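Unloading first, then the counter

I have been trying to change the order I do things in the kitchen. For a long time I loaded the dishwasher whenever there was a gap and ran it when it looked full. The result was a rack with clean cups on one side and dirty ones on the other, and me sniffing a mug at 8 in the morning to work out which kind it was.

The new order is simple. Unload everything, wipe the counter, then load. I got it from Ramiro Prieto, who used to share a kitchen with me and was strict about it. At the time I found it annoying. He would stand there with a full hand of forks and refuse to let me put my bowl in.

The counter is the part I still get wrong. Ours is white marble with thin gray veins, and small things collect on it. Clips, hooks, lids, the rubber band from the mail. None of them are trash and none of them live anywhere.

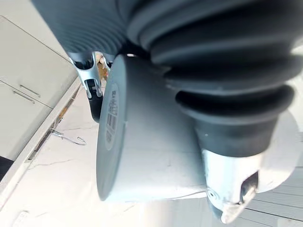 I bought a shallow tray from Skedia for this kind of thing and it helped for a month. Then the tray was full and the small things went back to lying next to it. Now I empty the tray on Sunday. Most of it goes in the drawer under the counter, and the rest gets thrown out if I can't remember what it belongs to.

The cabinets are white with slim bar handles. I like how they look, but fingerprints show on the doors, especially near the handles. I went through 2 spray cleaners before going back to dish soap and a damp cloth. The Vokmont one left streaks and the Pokurel one smelled like a swimming pool.

I do the wiping in daylight. The window is big enough that on a bright morning I can see every smear I left the night before, so doing it after dinner is a waste of effort for me.
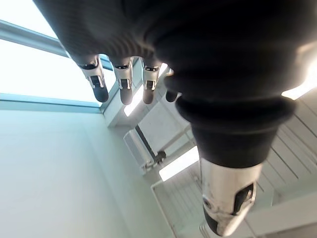
Loading goes faster when the racks start out empty. Plates go along the bottom, cups on top, open side down. Tall cups are the awkward ones. If I put them near the middle they tip over and come out with a puddle in them, so I keep them to the side.

Plates that I want again the same day don't go in at all. I wash those by hand and leave them on the rack in the sink. It sits down inside the sink, so the water drips straight to the drain and I don't need a mat on the counter. I had a mat once. It got slimy.

One thing I haven't solved is the open door. With the dishwasher down there isn't much floor left to walk on at that end, and I have a bruise on my shin from it. I unload with the door down and the rack only partway out, which leaves me a little more room to turn.
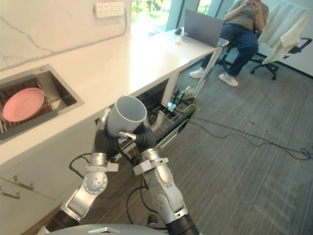

Cup in front of the open dishwasher, pink plate on the rack in the sink.

The whole routine took me 42 minutes the first time, counting the tray. It is a lot less now. Next I want to sort out the cables on the floor beside the dishwasher, but that needs a longer power strip or a better place for the one on the wall, and I haven't measured anything yet.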